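Duvatus Set-Up Guide, Section 8: Garment Runs on a Bed
Florner / Atdale soft goods study. Last updated Tuesday, August 6, 2024
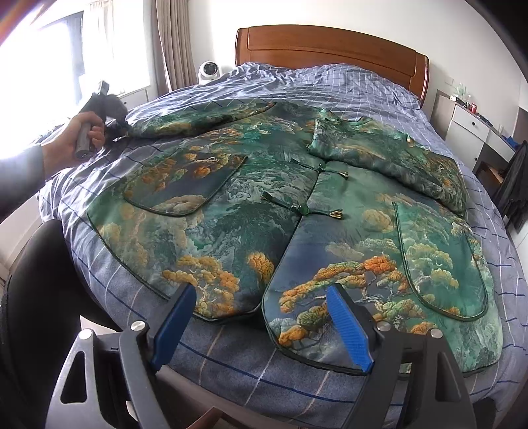 Reading time: 4 min

Read section 7 first if you haven't mounted the pads. This section is only the bed runs: laying out, recording, checking. Table runs are separate, don't mix settings.

What we're after: two-jaw demonstrations of folding one garment on a soft surface, good enough to train the Vasylenko policy without re-labeling by hand. Beds are harder than tables. Cover moves with the cloth. Grasp depth is tricky. That's the point of the set.

8.1 Before you start

1. Charge the gripper. Full battery, not "should be ok".

2. Wipe the pads. Dry cloth only. Lint in the ribs = slipping on satiny fabrics.

3. Check the jaw linkages open and close freely. Any click or sticking, stop and go to section 9.

4. Pick the garment. Start with a cotton shirt if this is your first day. Busy prints and piping come later, they are what the tracker struggles with most. A green landscape print like the one at the top of this page is a hard-tier garment: satiny, patterned all over, piped corners, patch pockets, knotted closures.

5. Leave the room as it is. Don't tidy the bedside, don't straighten the curtains. We want real rooms.

NOTE: Patterned bedspreads are allowed. Grid lines are fine. Write the cover type in the run sheet, one word for color and one for pattern.

8.2 Laying out

1. Garment across the middle of the bed, hem toward the foot, collar toward the headboard.

2. Front side up. Left and right front panels both visible. They do not have to be even, one reaching lower than the other is a valid start.

3. Set the sleeves. Three starts in the protocol:
Start A, both sleeves out.
Start B, one out, one folded over the body.
Start C, both folded over.
The layout at the top counts as B.

4. Don't smooth the collar. Crumpled is fine.

5. Closures stay where they fall. Log them as "hard points". The policy has to learn not to close on a bead.

CAUTION: Remove pins, brooches, loose jewelery before any run. Sewn-on trim stays.

8.3 Recording

1. Stand or kneel at the foot of the bed. Pick one and keep it for the whole batch.

2. Hold the gripper low with the jaws open, one pad each side of the view. Hem between or just under the pads.

3. Press record. Wait for the long beep. Short beep means no tracking, go again.

4. Hold still until the light goes steady. If it never does, see 8.5.

5. Approach slowly. Pads slanted in, not flat. Let the ribs touch fabric before you close.

6. Close on the cloth only. If you pick up bedspread as well, open, back off, retry inside the same run. Retries are wanted, keep them!

7. Do one fold per run. Do not chain folds. We tried chains in January and the segmenting was a mess.

8. Open jaws, back away, press stop.

NOTE: A second person may be beside the bed. Sleeves, legs, hands in view are all acceptable, provided they signed the Atdale form. Second person doesn't talk during the run, the audio channel is used for sync.

NOTE: Bright windows. Don't draw the curtains for us. If the window washes out, log "bright" and carry on. Exposure is locked on the garment and shouldnt drift.

8.4 How many

A full batch is 100 runs on one garment, one bed. Split across starts A, B and C as you like but no start under 19. Pause every 8 runs to wipe pads. Longer gaps and grip force creeps up, we saw this at both sites.

Swap the garment only between batches.

8.5 If it goes wrong

Light never steady: too much plain wall in view. Tilt down until the cloth fills more of it.

Pads slip on satin: wipe, retry. Still slipping, raise grip one notch. Never two.

Tracker loses the opening edge: common with busy prints. Mark the run "edge lost" and keep it. Do not delete. The method paper needs the failures, and the comparison with plain garments is no use without them.

Jaw catches on piping or a closure: stop. Open by hand with the side lever. Do not pull. Check the stitching before the next run.

Bedspread bunches at the foot: leave it unless it covers the hem.

8.6 After the batch

1. Upload before you power down. The unit keeps only the last batch.

2. Fill in the run sheet: garment, cover, starts, light, second person yes/no.

3. Flag hard points by name (bead, button, zip pull, snap).

4. Jaws closed, pads covered, back in the case.

CAUTION: Don't store the gripper jaws open. The linkage goes out of true and calibration in section 7 has to be redone from step 1.

Next: Section 9, Linkage checks and pad replacment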